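Harora board - bench notes
22 March 2021
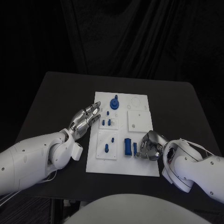

Board on the grey table, knob end away from me.

Back on the Harora board after a February spent mostly looking for the Harora board. It had been filed under Moon, which is the other project, and which has no board.

Everything on it that matters is blue. This was my idea and I still defend it: white sheet, blue parts, black curtain behind, no arguments about what is a part and what is the table. Jintana Saithong points out that when you drop a blue peg on a grey floor it becomes a grey peg. Noted.

The big round knob at the top stays. I had wanted something slimmer but the wide base keeps it upright, and the little peg in the middle gives you a proper centre to measure from. The lone peg below it is under review. I can't remember what I meant by it and the drawing (sheet 693, Trotadberg folder) only says "peg".

The pair on the small white plate - left one shorter, right one taller, as drawn. Trandthorpe rang to ask whether we'd like them levelled up. We would not. Please leave them alone, whoever reads this with a file in their hand.

The sheet is too shiny for my taste. A quick rub with fine paper on the offcut took the gloss down nicely and also made it look like a school dinner tray. Undecided.

To do:
- second plate, same holes, 2 mm thicker
- order more blue, job no. 2065, and check it is the same blue
- mark the near edge so the board goes down the same way round each time
- ask Jintana what the lone peg is for, without letting on

Spare pegs: jam jar, shelf 8.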